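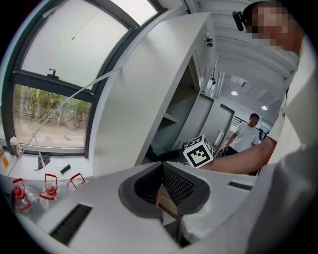 **How stiff does the trigger spring on a hand-held gripper need to be?**

Stiff enough to open the jaws on its own when you let go, and no stiffer. On a printed build that usually means the lightest spring that beats the friction in the slides. Start light and go up one size at a time.

---

**ellwood_bench** wrote:

Moving the spring talk to its own thread because it was burying the build log. I pinned the short answer up top. If you disagree, post your setup with it so we know what you're comparing against.

Mine: printed slides, steel rod, no bearings, dry. Lightest spring in the assortment box would not return the jaws. Second lightest does.

---

**kettlehole** wrote:

I don't agree with the short answer. A light spring feels nice for ten minutes and then you notice the jaws drift when you point the tool down. The weight of the fingers is enough to close them partway. I run one size heavier than I need and put up with it.

Also "dry" is doing you no favors. A little PTFE grease on the rod and you'd be on the lightest spring too.

---

**ellwood_bench** wrote:

Grease gets dust in it. We share the shop with two people who sand all evening.

---

**N. Osman** wrote:

I have one data point on weight. My gripper came out at 371 grams with the Brolstead finger set, before the camera. With the heavy spring my thumb was done in under half an hour. With the lighter one I can go most of an evening. I do get the drift kettlehole is talking about, but only when the fingers are pointed straight at the floor, and I don't start a grasp that way.

What matters more in my case is the marker cube. I hold it up to the camera at the start of every session, before I touch anything on the table. If the pose comes back wrong I stop there. Doing that one-handed with a stiff trigger is a pain because the tool rolls in your grip.

Ningsih

---

**kettlehole** wrote:

You could just clamp the gripper for the cube check.

---

**N. Osman** wrote:

I could. Then I have to unclamp it and I've lost the pose I was checking.

---

**drul_printworks** wrote:

How are you all mounting the tags on the cube? I glued paper ones on and the corners lifted by October. Detection got jumpy and I spent a weekend blaming the lens.

---

**N. Osman** wrote:

Matte sticker sheet, trimmed with a margin of white left all the way around the black square. The first set I cut right at the black edge and the software kept losing it against a dark shirt. Leave the white on.

---

**ellwood_bench** wrote:

Same experience with the margin. Also let the glue cure flat under something heavy. Mine bowed.

---

**tamb_3axis** wrote:

Back to springs. I bought the Tambunan kit and it ships with 3 springs in a bag, not labeled. Which one are people using?

---

**kettlehole** wrote:

The thick one.

---

**ellwood_bench** wrote:

The middle one. Try it before you listen to either of us. Hang the gripper fingers down from a hook, squeeze, let go, and see if it opens all the way. Do that 28 times or whatever you have patience for. If it sticks once, find out where it's rubbing before you change the spring. On mine it was a seam on the left slide – two minutes with a file.

---

**drul_printworks** wrote:

I logged 1,470 squeezes on the middle spring before it took a set and stopped opening the last bit. The club in Drulville has a counter on theirs and they swap early. They're cheap, keep a spare taped inside the handle.

---

**kettlehole** wrote:

That's my argument for the thick one.

---

**drul_printworks** wrote:

Maybe. I'd still take swapping a spring over a sore thumb. Almost everyone who tries mine for the first time squeezes too hard anyway, and the stiff spring makes that worse. They crush whatever they pick up.

---

**tamb_3axis** wrote:

Tried it tonight. Middle spring stuck on the first few pulls, fingers down. It was rubbing like ellwood said, only on the right side for me. Filed it, wiped it, no grease. Opens fully now. The thin spring still won't do it.

Next problem is the cable. It comes out the back of the handle and tugs when I reach across the bench.

---

**N. Osman** wrote:

Leave a loop at the wrist and tie it to your sleeve or a strap, then run the rest up over the shoulder. Start a new thread for that one, I have a drawing of the clip somewhere and I'll post it when I find it.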